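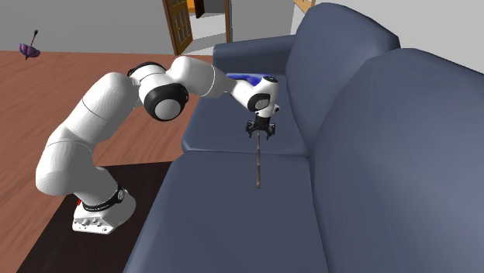

Figure 7. Large sofa in a dark blue-gray.

Section 4. Placing your speakers and tuning them to the room

By now you've got the Kirnedley 942 pair out of the box, the rubber feet stuck on, and the Deng amplifier running without the speakers attached (if the little light on the front is still blinking, go back to Section 3, you've skipped the reset). This section covers where everything goes and how to get it sounding right from your seat. Set aside an evening. I usually do it with a cup of coffee and a record I know far too well.

I wrote the first version of these notes for my own customers at Brivovley, back when I was answering the same six questions by phone all day long. Joyce Nyaga went over them in July and made me take out most of the jargon, so if something reads clearly, thank her! This version is dated November 7, 2019, and it replaces the folded sheet that came with the older boxes.

What you need for this section

Tape measure
Masking tape, the kind that peels off floors cleanly
Both speaker cables, already stripped at the ends (see Section 2)
The small foam plugs from the accessory bag
The Kengate test disc, or the same tracks on whatever player you use
A second person for steps 9 to 12, if you can talk one into it

4.1 Start with the seat

Most people put the speakers down first and then wonder why the music sounds like it's coming from the kitchen. Start with where you sit. For nearly everybody that means the sofa, and a big soft sofa is a good friend to have in a listening room. It soaks up a lot of the slap you get between bare walls, and it does it for free.

1. Decide which spot on the sofa is yours. Sit there. Yes, really sit, and lean back the way you do at the end of the day. Sitting bolt upright puts your ears in a place they'll never be again.

2. Have a look at what's behind your head. If the sofa is pushed right up against the wall, pull it forward as far as the room lets you. Even a hand's width helps. Bass piles up along walls, and a seat with its back to one will always sound thicker than the rest of the room.

3. Put a strip of masking tape on the floor under the front edge of the sofa, right in line with your spot. You'll be measuring from this mark for the rest of the section, so press it down well.

Note: A tall sofa back that comes up past your ears will dull the sound a little. Some people like that. If you don't, a lower cushion behind you or a seat a bit farther forward will fix it.

4.2 Put the speakers down

4. Stand at your tape mark and face the wall where the speakers will go. Find the point on that wall straight ahead of you and put a piece of tape there too.

5. Place one speaker on each side of that point, the same distance out. I like the gap between them to be a little less than the distance from each one to my seat. If you draw it on paper you get a triangle that's slightly taller than it is wide.

6. Pull both speakers out so their back panels are 26 inches from the wall. That's my starting point for the 942s and you'll probably end up moving them. The port is on the back, and it needs room to breathe.

7. Turn each speaker inward until you can just see a sliver of its inside panel from your seat. If you can see a lot of the inside panel, you've got them pointing past your shoulders and they need to come in more. If you can't see any, ease them back out.

8. Measure again from the front of each speaker to your tape mark on the floor. The two numbers should match. I've done this for years and I still get it wrong on the first try, mostly from letting the tape measure sag.

Caution: Don't lift a speaker by its grille. The grille is held on with magnets and it will come away in your hands, and the cabinet will carry on to the floor without it. Lift from the base with both hands.

Caution: Turn the amplifier off at the back before you connect or move any cable. The front button only puts it to sleep. Two bare strands touching at the wrong moment can trip the protection circuit, and on a bad day you'll be sending it in for service.

4.3 Check left, right and middle

Connect the cables now, red to red and black to black, at both ends. Tug each one gently. Then switch the amplifier on at the back, wait for the light to go steady, and set the volume low.

9. Play the first track on the Kengate disc. It says "left" and then "right" out loud. If they come from the wrong sides, swap the pairs at the amplifier end. It's much easier than crawling behind both speakers.

10. Play the second track. It's a plain 1,000 Hz tone from both speakers together, and it isn't pretty, so keep the volume down. It should seem to hang in the middle, between the speakers. If it leans to one side, have your helper slide the closer speaker back a tiny bit while you stay in your seat and call out.

11. Play the third track, the voice. You want one person speaking from one place. If the voice seems huge and smeared and comes from nowhere in particular, one of your speakers is almost certainly wired backward. Switch off, check red to red again, and have another go. (I did this at a friend's house once in front of his whole family. You get over it.)

12. Swap seats with your helper and let them listen too. They'll often catch something you've stopped noticing.

Note: If you live alone or your helper has wandered off, you can do steps 10 and 11 solo with the repeat button. It's more walking, but it works fine.

4.4 Get the bass under control

Now put on music. Pick something with a steady bass line that walks up and down, at the volume you'd normally use. Listen for any note that jumps out louder than the ones next to it.

13. If one or two notes boom, move both speakers an inch farther from the wall and listen to the same passage. Keep going an inch at a time. Stop when the notes even out, and don't be greedy about it.

14. If you've run out of floor (it happens, rooms have doors), push one of the foam plugs into the port on the back of each speaker. They go in with the flat side facing you. Always use both or neither.

15. If the bass is thin, go the other way and take the speakers back toward the wall. Check your cables one more time while you're at it, as thin bass and a backward cable sound a lot alike.

16. Once you're happy, mark the front corners of each speaker with masking tape. Leave the tape for a week. You'll bump one while vacuuming and be glad of the marks.

Idrisa Koech, who handles our returns desk, asked me to add this: please live with the speakers for a few weeks before you decide they're not for you. The woofers loosen up with use, and your ears need a while to forget the old pair.

4.5 Small fixes

Everything sounds bright and splashy. Draw the curtains if you have them and try again. A rug on the floor between the sofa and the speakers does more than any knob on the amplifier.

One side is louder, even after measuring. Check the balance dial on the Deng. It's easy to nudge when you're reaching around the back, and the center click is very faint.

Buzzing on certain notes. Nine times out of ten it's something else in the room. Picture frames, a loose vent cover, keys in a bowl. Play the note on repeat and go around touching things until it stops.

A hum that's there even with no music. Move the amplifier's power cord away from the speaker cables. If they have to cross, let them cross at a right angle.

The sofa has moved. Sofas do. Line it up with your floor tape, or if the tape's gone, go back to step 3 and measure from there. You won't need to redo the wiring checks.

When you've got it all where you want it, write your distances in the box on the back cover, and go on to Section 5 for connecting a turntable.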